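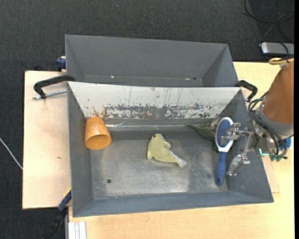
Week three of bin duty, and I have started dreaming in grasps. My sister asked me on the phone what I do all day now that I've moved over to the learning side of the lab, and I told her I pick things up and put them down, only with a robot, and only things that fit in a metal bin. She said that sounded restful. It is, a little! It is also the most opinionated I have ever been about a cup.

Some of you have been reading since the Quezada days, when this blog was mostly about bearings and my tomato plants, so let me catch you up. The project is called Fladgate, and the goal is an arm that can reach into a bin, get hold of something it hasn't been drilled on, and move it to the bin next door. Two bins, back to back, one arm. When the front one is empty the job turns around and everything goes back the other way, so that in theory the thing can run all afternoon with very little from me. (In practice it gets a good deal from me, and I'll come to that.)

Every try gets saved, whether it works or not. What the arm saw, where it decided to go, how it turned the wrist, when it closed, and whether there was something between the fingers at the end. That's an example. We need a great many of them, and we need them to be different from one another, and the second part is where my days go.

On Monday I ran 54 tries before lunch and felt very pleased with myself until Renata looked at them. Renata Daza runs our side of Fladgate and has a way of scrolling through a morning's work with one finger while eating an orange with the other hand. She went through the whole lot and said, kindly, that I had collected the same example over and over. She was right. I'd been tidying. Without meaning to, every time I reset the bin I set things down with a nice bit of space around each one, the way you'd lay a table, and of course the arm had done beautifully. It came straight down, closed, lifted, and learned next to nothing about a messy bin.

So now I dump. I put the objects in a plastic tub, hold it over the bin and tip. Whatever happens, happens, and I'm not allowed to fix it. This was surprisingly hard on me the first day. Something would land in a back corner, leaning on the wall with its open end facing out, and my hand would be halfway there before I caught myself. The corners are exactly where we're short of examples. A finger needs somewhere to go on each side of the object, and in a corner one of those somewheres is wall.

Let me tell you about the cup, then, since I've already confessed to having feelings about it. The orange cup has two good ways to be picked up, as far as I can see. You can squeeze it across the outside, or you can put one finger inside the mouth and one outside and pinch the rim. A person does the second one without a thought if the cup has tipped over. The arm discovered the rim pinch on its own sometime last week, and I may have clapped. Then it got fond of it and started trying to pinch the closed end as well, where there's no rim and nothing to pinch, and the fingers just skated off. I wanted to throw those tries out. Renata said keep them all, please, the skating ones in particular. If you only ever save the good ones, the system has no idea what a bad idea looks like. I wrote that on a sticky note and put it on my monitor, next to the one about watering the basil.

The hairbrush is a different sort of teacher. It's long, so there are plenty of places to take hold of it, and most of them are wrong in some small way. Grab the handle near the tip and the head swings down as it comes up. Grab it by the head and it's wide enough that the wrist has to be turned just so, and then you've got bristles on one side and smooth casing on the other. The neck is best. I know that, and you know that, but I'm not supposed to tell it! I have had to sit on my hands while it worked its way down the handle over an entire afternoon, try after try, like somebody feeling for a light switch in a hotel room.

And then the soft things, which I love. We have a yellow-green plush sea animal with flippers, and it is by some distance the most popular member of the team with visitors. It forgives everything. You can come at it crooked, you can get only a flipper, and very often up it comes. For a while I thought that made it a poor choice, too easy, but Maximiliano (Maximiliano Mansilla, who built the software that decides where to reach) talked me around. Early on, he said, the system is mostly failing, and it needs a few things in the bin that will reward a half-decent guess. If the first few hundred tries are all misses it has nothing to compare against. The plush is there to say "warmer." The trouble comes later, when the arm has worked out that the plush is a sure thing and would happily pick it first every single time. So we nudge it. A share of the tries are sent off to some other spot on purpose, so the brush gets its turn, and the cup gets its turn, and whatever is lying under the brush gets its turn too.

Things lying under or against other things deserve a post of their own. With a dumped bin you nearly always have two objects touching, and when the fingers come down there you get the question of what, exactly, was picked. If the arm goes for the brush and comes up with a soft green something, is that a success? For a couple of days I was marking those as successes and Maximiliano was counting them as failures, and the numbers made no sense to either of us until we sat down over coffee and compared. What we settled on is that for the basic score, anything held at the top of the lift counts, and there's a second mark for whether it was the thing aimed at. I wish we had talked on day one. If you ever take up this kind of work, have that chat before you collect anything, and write down what you decided somewhere you'll both find it.

A bit about the bins, because a reader named only "Dallirgate" (hello, and what is that?) wrote in to ask whether we use anything special. They're gray metal with sloping walls. The slope is a real help, as round things tend to come back toward the middle and the fingers have a bit of extra room at the edges. The paint on one wall is badly scraped and there's a worn path across the floor, and I've grown rather attached to the marks. I did ask whether we ought to repaint. Renata said no, and her reasoning was that a system that has only seen clean bins will be thrown by a scratch. Shiny patches are worse than scratches, by the way. A bright streak on bare metal can look a lot like an object to a camera, and early in the month we had it reaching over and over for a bit of light.

The bins are clamped. I can't say enough about clamps. A bin that creeps even a little over a morning makes a mess of everything you've collected since breakfast, because the arm thinks the wall is in one place and it's in another. I check them when I come in, again after lunch, and whenever there's been a bump, and there are bumps.

My day, for those who asked, goes something like this. Coffee. Clamps. Look over the cables at the wrist and make sure nothing is going to snag when it turns. Tip in the first batch of objects. Run a set of 16, then stop and look at what we got before running more, which is a habit I picked up after the Monday business. Swap an object or two. Run again. On a good day we get through a lot of sets and I answer my mail in between. On a bad day something rolls out onto the carpet and I spend my time on my knees, or a finger lands on the rim and the arm stops itself and waits for me to come and sort it out, with what I swear is a reproachful look.

Our box of objects came from the discount store near Brovwood, mostly, on a very silly shopping trip. We have 50 now. I'd go up and down the aisles picking things up with two fingers to see how they felt, and a man stocking shampoo asked if I needed help. I'd like more thin, flat things, which we're poor in, and more things with a hole in them. Renata would like me to stop buying bath toys.

If you have any odd-shaped, unbreakable household objects you think would give a robot trouble, leave me a note below. Nothing heavier than a full mug, please, and nothing that leaks. I'm going to the store again on Saturday, and the basil, for those keeping track, is doing fine.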